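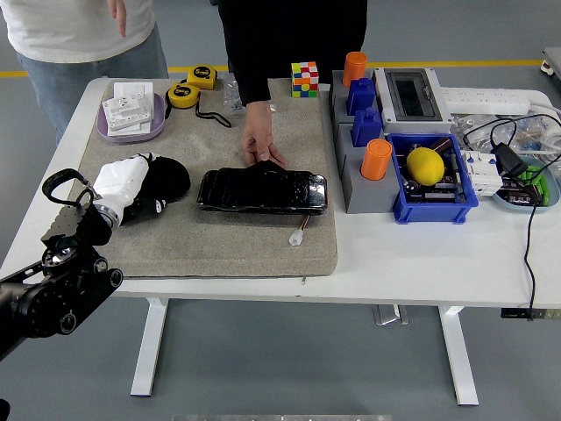
Keir Menzies says the felt goes down first, always, and that anyone who sets parts on a bare top will be picking them off the floor by lunch. Fair enough. So the mat is step 1 now.

9/9/21
By the Pelarura bench team

4. Setting up the sorting table

For small mixed parts before they go in the Foteo kits. Takes 20 minutes if the table is clear, longer if not.

1. Wipe the top. Let it dry. Lay the felt mat flat over the left and center, leave the right side bare for paperwork.

2. Frayed edges on the mat are OK. Do not trim - it only frays more. Pull off long threads that could catch on a connector.

3. Switch plates go in the shallow purple tray, back left. Stack them same way up. No more than 13 to a stack or they slide.

4. Tape measures to the right of the tray. Lock the blade before you put it down. If it has a strap, lay the strap out flat, away from the edge.

5. Small parts stay in thier clear bags until needed. One bag open at a time. Close it before opening the next.

NOTE: Bags with no label go back to Mukholm. Don't guess.

6. Anything with wires goes in the middle of the mat, by itself. Wires out straight, connector resting on the felt. Never pick the item up by the wires.

CAUTION: If you don't know whether it's a battery, treat it as one. Keep metal parts and open tape blades off it. Swollen, hot or leaking - leave it alone, move people back, call the shift lead.

7. Glossy cases show every fingerprint. Dry cloth only, and only when the item is unplugged. No spray.

8. Fabric pieces, left side. Shake out first, small stuff hides in the folds. Find the tag and turn it up so it can be read. Fold if there's time.

9. Puzzles, cubes and other odd items at the back of the mat. Don't solve the cubes, they get logged as they came in.

10. Check the list agianst the table. Initial each line.

NOTE: Aitken orders run 100 or 300 pieces. Split the 300s over two tables, same layout on both.

Clearing down

Wired items off first, then bags, then the tray. Use both hands for the tray. Roll the mat, don't fold it - creases make the plates lean. New mats due in October, until then flip the old one if it gets dirty.

Keep the yellow floor line clear. No boxes on it, not even for a minute.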